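Tabletop Equipment Planning Set: read me first

Updated 2023-07-12

Hello, and thank you for opening this before the spreadsheets. The folder holds what our group at Honham put together while deciding what to buy for the Pudunon bench, and we are sharing it in case another small lab is going through the same thing. Dayana Cuervo did most of the sorting, Ojārs Pētersons built the simulated rooms, and I (Titilayo Ugwu) wrote the notes, so any rambling is mine.

What you get: 388 rendered stills from simulation, a sheet called needs.csv, and 2 budget sheets, one for buying everything new and one for sharing an arm with the Naklow group. Prices have been left out of the public copy. Please get your own quotes — ours would be stale by the time you read them anyway.

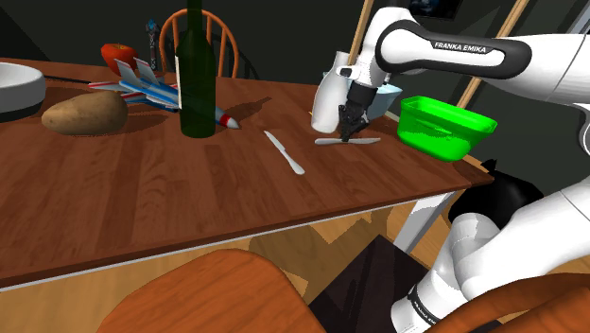

Our biggest budget question was the gripper, and it ate up most of the spring. We had penciled in a plain two-finger hand and nothing else, and then Marjatta Hirvonen asked us to go back through the renders with the shopping list beside us. A flat silver utensil lying on a dining table asks for something quite different from a big lumpy potato or a tall glass wine bottle, and all of them can turn up on the same tabletop. So needs.csv now has a line for spare fingertips and another for a second hand, marked "wait" until the first one has been tried on cutlery.

Columns in needs.csv are item, why, who asked, must or nice, and lead time in weeks. "Must" means we would delay the start without it. There are 13 musts at the moment, which is more than I would like, and four of them are really just cables and mounts (do add those early, they are so easy to forget!).

A few cautions. The stills come from simulation, so please don't use them to judge grip force, wear or noise. The table and floor space were set up to suit our room. If yours is smaller, measure first and start from the floor plan tab.

Still open: the safety fencing, and whether Guzmán will hold the bench delivery until August. Maiara Miranda keeps the list of changes and is very glad to get corrections, even tiny ones.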